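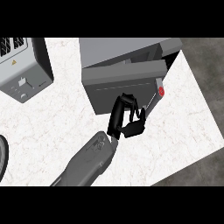 Rafferty Okafor wrote in to ask why we bother with appliance doors at all, when every other gripper page shows a block going into a bin. Fair. Blocks are easy, any two fingers will do it. Doors pull back, and the force goes sideways through the fingertips, and that's where cheap linkages start to flex.

So. Codora multi-finger gripper, black, fits the standard Codora wrist. In stock again from August.

What we tried it on
Simulated kitchen, marble counter. Door of the large gray appliance, with the hinge arm and red button at the corner. Toaster left in place on the counter. Same controller throughout, only the gripper model swapped. All of this is sim – bench numbers to follow when Salvador Salgado gets the fixture back.

Runs: 20 per gripper
Codora multi-finger: 14 doors fully open
Poojary parallel jaw: 3

The Poojary is still a good gripper, we sell it and will keep selling it. Fast, light, half the wiring. Picks small stuff all day. But on a door it needs to come in dead square and the arm can't always get there. The Codora can come in from underneath at an angle and hook with the long finger, or just push with the pad.

Where it missed
Mostly approach, finger too low and slid off the front. 2 runs the wrist ran out of travel and the controller stopped. Tuning the approach hight would fix some of that, we left it alone so the comparison stays fair.

In the box
Gripper, wrist plate, cable, screws, spare finger pads (one set). Sim model is a seperate download, free with an order number. No controller included!

Works with
Sternen controllers, current firmware. Older Sternen units need the adapter cable, ask before you order. Other makes – maybe, send us the model and we'll check.

Shipping
From the Anolville shop. Orders in before 2 pm go out same day if it's on the shelf. Returns ok if the pads are unused and the plate hasn't been drilled.

Want a different appliance tried? Send the door size and which way it swings. Drawers too. No fridges for now, model isn't ready.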